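Home Office & Desks > Storage and Organizing > Wire desk baskets, worth it or junk?

Thread started 01/06/2019

egan_desk_guy
Ok so quick one. Setting up a work table, light wood top, rounded corners, gray carpet underneath. Need somewhere to dump small stuff that isn't a drawer (no drawer, table doesnt have one). Was going to get a black wire basket, the open grid kind with the tall handle up the back. 14 bucks at the place by me. Anyone using one? Does stuff fall thru? Does it scratch the top?

Also cables. So many cables. But basket first.

Rachid

mo_sowerby
Stuff falls through. Had one for pens, the skinny ones poke out the bottom and then it wobbles. Get a solid tray.

hovgate77
Disagree w/ mo. Depends what goes in. Chunky things, fine. Tape rolls, staplers, glue sticks, all fine. Mine's been on my desk since December and I love it. Light, no dust sitting in it, pick it up by the handle and go.

mo_sowerby
"no dust sitting in it" because the dust goes on the desk under it lol

hovgate77
and then I lift the basket and wipe. Two seconds

ciaran_m
Scratching: yes it can. Cheap ones have the wire ends snipped off underneath and they're sharp. Run your finger under it in the store. If it catches, put it back. Or stick felt dots on the corners, pack of 80 for next to nothing, you will have felt dots for life

egan_desk_guy
Felt dots, good call. Didn't think of that.

mo_sowerby
Felt dots don't stick to thin wire. There's nothing to stick TO. I tried. They were on the floor by the weekend

ciaran_m
Fold them over the wire. Fold it round and pinch it. Stick side to stick side

mo_sowerby
Huh. ok might try that

muireann_ob
Does the handle get in the way? I've got a shelf low over my desk and I'm thinking a tall handle would hit it every time. Measure before you buy. I bought a Risano one without measuring and it's now in the bathroom holding toilet paper. Nice basket tho

hovgate77
Handle at the back is the good kind. Handle over the middle is the bad kind, you scrape your knuckles every time you reach in. Back handle you just reach over the front edge

edgars_b
Coming in from the other side, I think baskets are a trap. You put one on the table, now you have a place for junk, so you have junk. I had three. Threw out two and the third is full of I dont even know. Keys to something

muireann_ob
That's a you problem Edgars

edgars_b
It's an everybody problem. Look in your basket right now and tell me what's at the bottom

muireann_ob
...batteries. Don't know if they're good or dead

edgars_b
I rest my case

egan_desk_guy
Lol ok. Well I bought it anyway, went this afternoon. On the table now, toward the back left, and the grommet hole is off to the right of it so I can still get a cord up through there if I ever run one. Kids' blocks are the first thing going in becuase they were all over and I was sick of stepping on them. Fine so far.

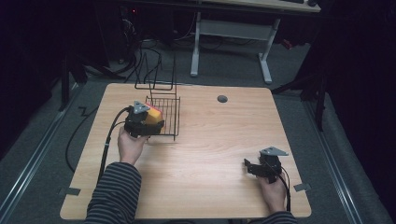
basket on the work table, yellow and red block at the side of it

Handle is taller than I figured. Haven't bumped it yet. The grid on the bottom is regular rectangles, so for blocks no problem but mo's right, pens would be a pain.

mo_sowerby
Thank you. I'm right

hovgate77
Looks good! Back handle like I said. I'd slide it further over to the left though, you want the middle of the table clear. Tables always get eaten from the middle

ciaran_m
Leave it where it is imo. Too close to a corner and you catch it with a sleeve and it's on the carpet, blocks everywhere. Did you check the underside?

egan_desk_guy
Checked. One spot a little rough, ran a nail file on it. Felt dots tomorrow, folded over

muireann_ob
What's with the floor by the other desk, that is a LOT of black cable

egan_desk_guy
Yeah told you. Cables. That's the desk with the white frame and the computer tower underneath. It's on the list.

muireann_ob
Do that before anything. You'll catch a foot. I did, pulled a whole monitor down, well halfway down, caught it with my knee

edgars_b
See this is the thing, he bought a basket for the table and the mess is under the desk. Basket fixes nothing

hovgate77
Basket fixes the blocks, Edgars

edgars_b
Blocks could go in a box. With a lid. On the floor, where kids are

egan_desk_guy
We have a box with a lid. Nobody puts anything in it. Lid is the problem, they won't lift a lid, they will drop a thing in an open basket. Open wins in this house

muireann_ob
Same here. No lids. Took the lid off the laundry thing and suddenly socks make it in

edgars_b
ok fine, I'll give you that one

ciaran_m
For the cables, what I'd do, in this order:
Unplug everything and pull it all out where you can see it. Half will be for stuff you don't own anymore.
Label both ends. Masking tape and a marker, don't buy labels.
Velcro straps, not zip ties. You'll want back in there.
Then a tray under the back edge of the desk top. Power strip goes in the tray, slack goes in the tray. One cord down to the wall.
That white frame with the T feet, you can run a cord down the back of a leg and strap it so it doesnt show.

egan_desk_guy
What tray? Theres a mesh one and a solid one, the mesh one is a Nusis, half the price

ciaran_m
Mesh. Heat gets out. And you can strap to it anywhere

mo_sowerby
Solid. Mesh ones sag

ciaran_m
Had a mesh one up for 7 years. No sag

mo_sowerby
What's in it, one charger?

ciaran_m
Two power strips and a brick the size of a sandwich

mo_sowerby
Fine. Screws or clamps though? That's the real question. I won't drill into a desk top

ciaran_m
Screws. Short ones. CHECK THE LENGTH against the top first, hold it up to the edge. Friend of mine came out the other side

muireann_ob
Clamp on for me. I rent, I move the desk every few months, screws would drive me nuts. Clamp ones take up a bit of the back edge but who cares

hovgate77
Clamp one here too. Mine left a dent but it's at the back

egan_desk_guy
Leaning clamp. Wife says no holes in that desk so thats decided.

One more. Anybody do anything about cords loose across carpet? One of them curls right out across the open floor and vacuuming around it is a pain

ciaran_m
Carpet cord cover, the fabric one w/ velcro edges. Works on the looped kind of carpet. On plush it peels

mo_sowerby
Don't run cords under a rug whatever you do. Someone always says that

edgars_b
Shorter cord. Everyone buys covers and clips and trays, just buy a shorter cord

ciaran_m
That's the best thing you've said in this thread

edgars_b
It is, I know

muireann_ob
Will agree with Edgars there. Swapped mine for short ones, most of the pile just went away. No tray needed even

hovgate77
Careful if it's a desk that goes up and down tho, you need slack for that

egan_desk_guy
It stays at one height. Short cords it is, maybe tray as well. Going to pull everything out Sunday and see what's what

mo_sowerby
Post the pile. I want to see the pile

moderator_hov
Moved this from General, it's more of a storage thread at this point. Also the pinned cable thread is up to 2,725 replies if anyone wants to keep going on trays vs no trays over there. Pls keep this one on baskets

edgars_b
Back on baskets then. Don't buy one

hovgate77
He already bought one

muireann_ob
Question on the wire ones, how do you clean them? Mine gets that sticky grime at the corners where the wires cross, cloth doesn't get in there

hovgate77
Old toothbrush, dish soap. Dry it right away or it'll rust at the joins. If yours is coated then you're ok for longer

mo_sowerby
Dishwasher killed mine. Coating came off in flakes. Don't

muireann_ob
Toothbrush then. Thx

egan_desk_guy
Update, dots are on. Folded, pinched, took three tries on the first corner and then got the hang of it. Slides real easy on the wood now, almost too easy. Kid already pushed it across like a truck

ciaran_m
Use the rubber ones if it slides too much. Same trick, fold em

egan_desk_guy
Will see if they sell them at the same place. If not, it stays a truck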